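October 12, 2024 | by Jagadeesh Kurian
Print this post | E-mail this to a friend

Two grippers, one bag of chips

I've been promised a gripper that "just works" on soft packaging before, so when Kocsis sent their new fingers I left the old Stemow pair within reach. The Stemow set cost us $280 in September and is dull but predictable.

The job was snack bags into clear bins. Clear plastic is mean to a depth camera, and so is shiny foil, and demo videos always seem to use cardboard boxes. 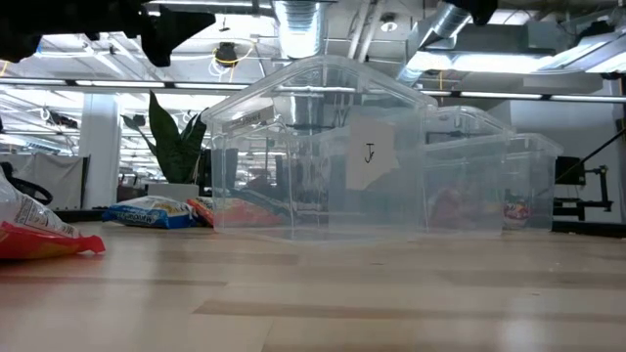

Snack bags and clear bins on the bench, with the gripper at upper left.

I ran 38 picks with each set. Kocsis dropped 3, Stemow dropped more, and I'd love to call that a win. But Hertta Laaksonen retuned the grip force on the new ones before I started, and the old ones ran on whatever was left in the controller. She thinks the fingers deserve most of the credit. I think the tuning does.

I also don't buy the "no calibration" line on the box. We calibrated twice.

Next I'll put Hertta's settings on the Stemow pair and run the same picks again. The new fingers stay on loan until then.

We use cookies to remember your settings. OK | Read more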